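Track & Structures > Tools and Gear > Reviews

We use cookies to remember your settings and measure site traffic. By continuing to browse you accept our cookie policy.

Skornent Digital Track Gauge: a lot of money for a screen

By Panya Suwannarat
June 17, 2019

The Skornent costs $559 before shipping. For that you get a folding aluminum bar, an electronic head that reads gauge and cross level, a charging cable, a padded bag and a year of the company's phone app, Zergate. A plain mechanical gauge does the same two measurements, never needs charging, and will probably outlive the person who bought it. So the bar has to earn its price on speed and record keeping, and those are the two claims Skornent makes loudest.

I had it for 31 days. Most of that was on the Clallcombe branch, a short industrial line with jointed rail, tired ties and one curve that has been giving the section gang trouble for years. Lertchai Rungrueang, the track foreman there, carried his old gauge alongside and checked me whenever he thought I was getting carried away with the display.

Accuracy first. On tangent track the two instruments agreed well enough that I stopped writing down the differences. In the curve they drifted apart on cross level, and the Skornent read high both times we went through. Recalibrating by flipping the bar end for end brought it back. The manual says to do that once a week. I'd do it every morning and again after lunch if the bar has been lying in the sun. 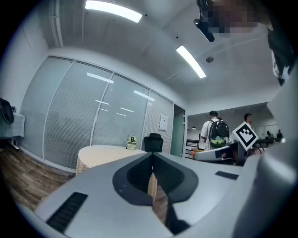
The calibration routine deserves a closer look than the brochure gives it. You set the bar down, take a reading, turn it around, take another, and the head works out its own zero. It will accept any surface that doesn't rock. Skornent says a kitchen floor is fine, and I have my doubts. A wooden floor like the one beyond that beige tablecloth will flex when you kneel next to the bar, and on boards of my own I got a different zero depending on where I put my weight. The app showed a green check mark each time. I would want it to say how far apart the two readings were and let me decide. Do it on a concrete slab, or on a piece of rail you trust.

Speed is where I came closest to being convinced. Pressing a button beats squinting at a vial, and by the second week I was getting along the branch at a decent walk. But the head takes a moment to settle after you move it, and the beep that tells you it has settled is useless next to a running locomotive. Lertchai was never far behind me with his mechanical gauge and a notebook. On the stretch with the worst ballast he was ahead.

Then there's Zergate. It stores each reading with a location from the phone, which sounds great until you're under a road bridge and it puts three joints in the river. You can type in a milepost by hand, but the box resets itself if the phone locks. Exporting gives you a spreadsheet with the columns in an order I can't explain, and no way to flag a reading as a repeat. After the first year the app is a paid subscription. The sales sheet leaves the price off, and when I asked Skornent I was told it "depends on the customer." I'd get a number in writing before ordering.

The hardware is decent. The hinge has no slop in it, the insulated end is properly insulated (we checked, on a line with track circuits), and the battery lasted full shifts. The bag is junk. Its zipper failed on day 13.

Duangjai Kaewmanee, who does inspections for a contractor and has had one since October, likes hers more than I like mine. She has to hand over typed reports every night, and the export saves her retyping. She did admit that she keeps a mechanical gauge in the truck.

If your reports already go into a computer and someone else is paying, the Skornent is usable, provided you calibrate more often than you're told to. For a short line with one foreman and a notebook, I can't see it. Spend the money on ties.

Works with: standard gauge only. Wide and narrow gauge bars are listed as "coming," with no date given.

Filed under: track gauges, inspection, short lines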